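Short thread on working rules for hand-held gripper recording. We rewrote ours in May and the Vodmont site has asked for the reasoning, so I'm posting it in public. 1/8

Scope: fin-type soft fingers on a hand-held housing, operator walking or standing at a bench. Fixed arms are covered by the Drostent sheet and I'm not repeating it. 2/8

Rule one. Inspect both pads before every session. Flex each rib by hand, look for splits at the root, replace in pairs. A new pad against a worn one closes off-centre and the error goes straight into the data. 3/8

Rule two. Markers are fixed, flat and logged. If one is moved, the session number changes. We had 937 takes under a single number with a marker shifted partway through, and nearly 13 hours went on sorting them out. 4/8

Rule three. Cables. Power strips stay out of the walking line, and any run that crosses it gets a cover. Fonda's draft said "where practicable". We struck that out – it gave people a way round the rule. 5/8

Rule four. Bench clear before the first take. Drinks go on the floor or a ledge, never on the work surface. Spare kit stays at one end and is written down, as it will turn up in the background of every take.

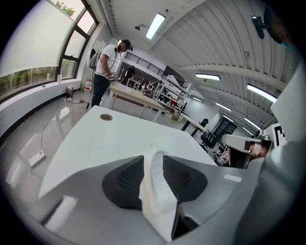

Rule five. Minimum 2 m between operators when both are wearing headsets. Looking down at a tool cuts side vision more than people expect. Evangelista uses floor tape for this. We tried it and it lifted within a week, so we now set the distance by table position. 6/8

Rule six. Blinds and ceiling lights are set at the start and left alone until the session closes. Record the setting. "Normal" is not a setting. 7/8

Open point: pad replacement interval. We go by inspection, Drostent goes by cycle count. If anyone has wear figures for ribbed pads on shiny tabletops, please send them. Current version of the sheet is dated 26 September 2019. 8/8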